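June, started 7.40

Carrying on with the lime mortar cubes for the Plirkcombe wall. Batch C is out of the moulds. Two corners crumbled on the first one because I rushed it, the rest came away clean after I ran the thin palette knife down all the sides first. Do that next time, including the side that looks free already.

**Mixes so far**

- A: 1 lime to 3 sand, Fokbridge pit sand as delivered
- B: same, sand sieved
- C: 1 to 2.5, sieved, with a little brick dust

A is weak on the surface. A thumbnail marks it at 14 days and it dusts onto a dark cloth. B is better but has fine shrinkage lines on the top face, mostly near the edges. C has no lines that I can find with the hand lens, though the colour is too pink. Dale Hawthorne came by with a piece of the old mortar from the north end and we held it against all three in daylight by the door. B is nearest for colour. C would show from the road.

The old piece has lumps of unmixed lime in it, some as big as a pea, and bits of charcoal. I crushed a corner and dissolved it in dilute acid to get the sand back. It took longer to settle than I allowed for, so I left it overnight and filtered this morning. Dried residue is coarser than anything from Fokbridge and has more flat grains. Kátia Brito thinks it came out of the stream bed below the village, and having looked at it under the lens I agree with her. We can't dig there now, so it will have to be a blend.

Sieve weights are on the loose sheet clipped inside the back cover. I have not copied them here as the pan scale was reading off by a gram or two until I moved it away from the window. Repeat the two finest fractions before anyone uses those numbers.

**Curing**

The damp cupboard is drying out faster than it should. The hessian was stiff on the top shelf and still wet on the bottom one. Moved batch B down and put a second tray of water in at the top. The door seal is perished along the hinge side – I have taped it for now. Batch A stays where it is, otherwise I can't compare it with itself.

Batch label 2096 has been used twice, once on a B cube and once on a test biscuit. I have added a dot in pencil to the biscuit. Please check the book before writing a new label.

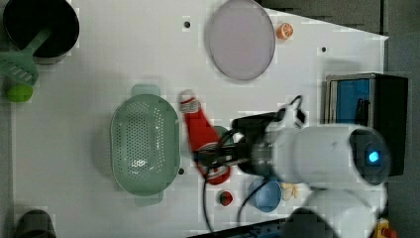 Next mix will be D: 1 to 2.5, a blend of Fokbridge sand and the sharp stuff from Jultdale, no brick dust. Sieve both first and keep back a jar of each. Make 10 cubes and two biscuits, and keep the water down. C went in wetter than I meant because the sand was already damp from the yard and I added the usual amount anyway.

Still to do:

- ring Chamoun about the putty, the last tub had a dry crust and a lot of grit under it
- wash the moulds properly, oil them lightly
- new seal for the cupboard
- ask Dale for a second piece of old mortar, from lower down if he can get one without pulling at the face

Stopped at 4.15. Filter papers are drying on the rack – leave them there until I have weighed them.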